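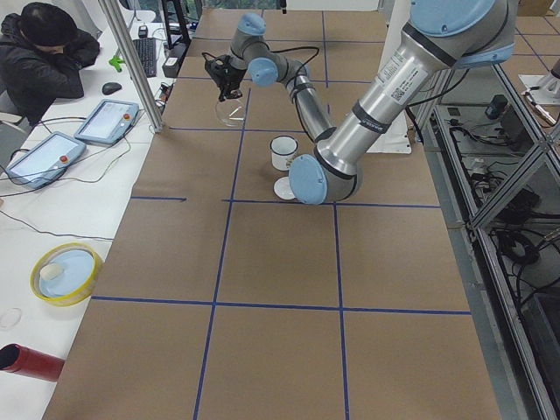 Posted by Josée Vachon on 15 July 2018 | Scorebook support | Ticket status: open, then solved (see the bottom)

Batting averages all wrong after rained-off game, and my pitcher has vanished

Hello all. I keep the book for the Bergeron softball side, and I've been using Drallent to score our games since April, when I finally gave up on paper (my handwriting in the rain was never going to win any prizes). Mostly I love it. It's quick, the buttons are big enough for cold thumbs, and my lot like being able to look up their averages in the pub before they've even taken their boots off.

Anyway, something has gone badly wrong with it and I've spent most of today poking at it. I'm writing this up as I go, partly for the support people and partly for me, because if I stop halfway and come back tomorrow I won't remember what I've tried.

What happened

We were playing Nuvness at their place, a league game. It was raining on and off from the start and by the fifth inning you could hardly see the outfielders. The umpire called us in, we all stood under the one tree for a while eating somebody's flapjacks, and then she called it off altogether. Under our league rules a game has to reach the end of 5 innings to count and we hadn't got there, so it gets played again from scratch. Fair enough. We were losing.

So I pressed End Game, and it asked me for a reason, and I picked Weather. Then it asked if I wanted to "keep as suspended" or "close". I picked close. I now think this is where the trouble began, but at the time I was holding an umbrella in my teeth, more or less.

When I got home and synced it to Prostudeo (that's the stats page the league uses, for anyone who doesn't know it), three things were wrong:

The game had gone in as a loss, with the score as it stood when we came off. It shouldn't be in the table at all.

Everybody's batting average had changed. I expected that a bit, if it was counting the game, but they'd changed by far too much. Our shortstop went hitless in the rain, poor love, and her season average had dropped through the floor. Our catcher got a hit and his had gone down as well! One hit from one trip to the plate cannot bring your average down. Even I know that.

Our starting pitcher had disappeared from the roster completely. No name, no number, no innings. Her strikeouts were all still there in the team total, only they didn't belong to anyone.

What I tried first

Turned the tablet off and on again. Don't laugh, it has worked before. No change.

Signed out of Drallent and signed back in. No change, except that it forgot my colour settings and everything went bright orange. Changed those back.

Pressed Sync again. This was a mistake. The rained-off game now appeared twice on Prostudeo, so we had two losses to Nuvness on the same afternoon, and the averages went down again. At least that was a clue – each sync was adding the game on top and not replacing it.

Deleted one of the copies on the Prostudeo side. It let me, and the second loss went away, but the averages stayed where they were. So deleting the game from the page doesn't take its numbers back out of the season totals. I'd call that a fault, but perhaps there's a reason for it.

Then I stopped pressing things and had some lunch.

Looking at it properly

After lunch I got out my own sums. I still keep a little notebook with each player's hits and at bats, added up after every game. It's a habit from the paper days, and my husband says it's daft to do it twice. I shall be showing him this ticket.

I picked the catcher because his numbers were the oddest. Going by the notebook, before the rain he'd had 20 at bats. Add the one from the washed-out game and it ought to be 21 if you count it, or stay at 20 if you don't. Drallent had him down for quite a lot more than either. I opened his page and went down the list of plate appearances one by one, and there they were: a whole string of outs with no pitcher, no inning and no description, all stamped with the time I pressed close.

I checked the shortstop and she had them too. So did everybody who'd been in the line-up. The app had carried on playing the game without us! As far as I can tell, when you press close it fills in the missing innings with outs until it reaches the end of a full game, so the sheet comes out tidy. It had been handing out at bats to people who were by then sitting in a car with the heater on.

That explains the averages. The pitcher took me longer.

The pitcher

She'd come off just before the end. I'd put in the change, taken her out of the circle and sent in our reliever, and then the umpire called time before the reliever had thrown anything. So in the app there was a new pitcher with no pitches and an old pitcher who'd been taken out, and then I closed the game in the middle of all that.

I had a look under Players and she wasn't there. Nor was she under Archived. I tried adding her again by hand and it said "number already in use", which was at least a comfort, as it meant she was still in there somewhere. I typed her number into the search box and not her name, and up she came with a blank where the name should be and her position down as "none".

I haven't dared save anything on that page. If I type her name back in, will it join up with her old innings, or will it start her fresh with nothing? She's had a good season and I'm not going to be the one to tell her it's gone.

Things I'd like to ask support

Can the made-up outs be taken off in one go, or do I have to delete them player by player?

Can a closed game be turned back into a suspended one?

Is it safe to fill in the pitcher's name?

And could the screen please say what "close" does before you press it? A single line would do.

Version and so on, as I know you'll want it: it's the tablet version, whichever one came down on its own last week. I had full signal at home when I synced and none at all at the ground.

Update, same evening

Well, support came back to me in almost no time, which I wasn't expecting at all. Putting their answer here in my own words in case another scorer gets stuck.

You can reopen a closed game, but only from the tablet it was scored on, and only if the copy on Prostudeo is deleted first. I'd deleted one of the two, so I had to go and delete the other. Then on the tablet you go to Games, hold your finger down on the game until the menu pops up (a proper long press, I kept letting go too soon), and choose Reopen. It goes back to exactly where you left it, rain and all.

Once I'd done that, all the made-up outs went. I checked the catcher first – 21 at bats, including the real one. Lovely. Then the shortstop, then the rest.

Next they had me undo the pitching change. There's an Undo arrow at the top that I'd only ever used for single pitches, but it goes back further than that if you keep tapping. One tap too many and I lost a foul ball, which I put back in. With the change undone, her name was back on the roster with all her innings. They told me not to type anything into the blank page, by the way, so I'm glad I left it alone. It would have made a second player with the same number and I'd have been there all night.

Last of all, press End Game again, choose Weather, and this time choose "keep as suspended". Then go into the game's settings and switch off "count towards season". That switch doesn't show at all on a closed game, and that's why I never found it. It's a bit hidden even on a suspended one. It's right at the bottom, under the bit for the umpires' names.

Synced again. No loss in the table, averages the same as my notebook to the last figure, pitcher present and correct.

One thing still not right: the team total for strikeouts on Prostudeo is 6 higher than it should be. Those are the ones from the rained-off game, still hanging about. Support say the totals get worked out afresh overnight and it should sort itself out by morning.

Next morning

It has. Strikeouts match. I've marked this as solved, though I've left my last request open, the one about the wording on the close button, as they said they'd pass it on to the people who do the screens.

The replay against Nuvness hasn't got a date yet. I'll be taking the notebook.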